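December, late, kitchen table

Savia went live on the packing floor at Nustcombe this week, or at least the part of it that lives on a screen. The arm itself doesn't come until after the holidays. Until then we get the simulation, and those of us from the breakables bench were walked up to the training room to look at it for two hours. I went in with my arms folded and I think they stayed that way.

The man from Trinulis kept saying "your new colleague." I have had colleagues. They cover for you when your kid is sick. He also said the arm would take the "dull part," meaning the picking up and setting down, and leave us the judgment. I have been picking things up and setting them down for a living for a good while and most of the judgment is in there. You can feel a bad glaze with your thumb. You know from the weight of a thing if it's going to roll.

They sent the stills around afterward so we could "get comfortable." I'm pasting them in so I remember what I was supposed to get comfortable with.

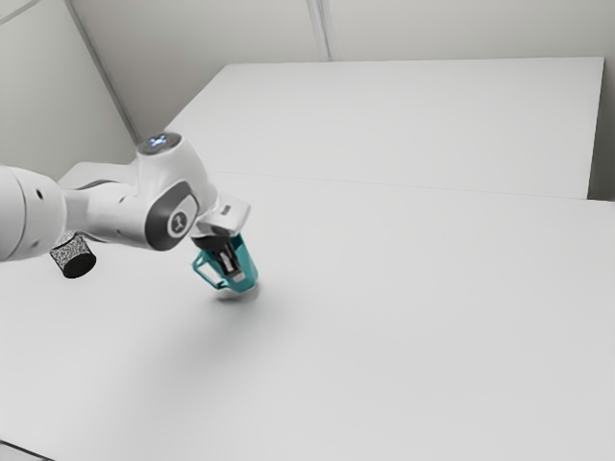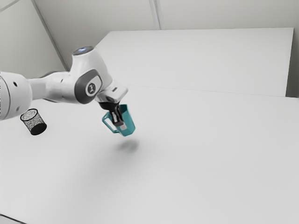
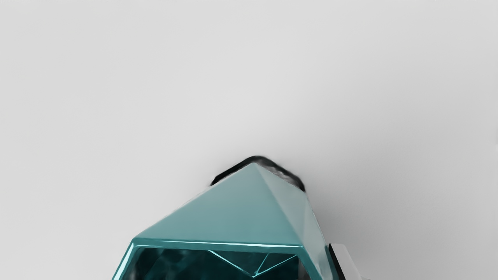
What I wrote down during the session

1. It's a very clean table. Ours has tape, a box knife, somebody's coffee and a stack of dividers on it by ten past seven. I asked if they had tried it with the tape. He said clutter was "on the roadmap."

2. The figure they like is 209 pieces an hour. Our bench does 201 on a decent shift, and that includes sweeping up. I asked if theirs included sweeping up. It doesn't. So eight pieces an hour, in a computer, with no broom.

3. There were 3,980 practice runs, he said, as if that settled it. I asked how many mugs got dropped and he said he'd get back to me. He wrote it on his hand, so maybe he will.

4. Two of us will be "cell attendants." That means standing next to it, clearing jams and pressing the green button. Same pay, for now. I wrote down "for now" because he said it quickly. The rest of the bench goes to Wong's side of the building, returns and relabeling, and I haven't met anyone who asked to go there.

5. No word on who gets blamed for a chip. Today it's whoever's initials are on the slip. Does the attendant sign for the arm? Asked, no answer.

I'll be fair to it. My wrists hurt every night from November on, and if the thing can take the heavy stoneware I'll shake its gripper myself. But the stoneware isn't in the first phase. First phase is mugs, and mugs never hurt anybody.

Put my name down for attendant anyway. The sheet was by the door and there were already more names than places. Have to remember to ask about the Saturday rate before they hand out the new schedule.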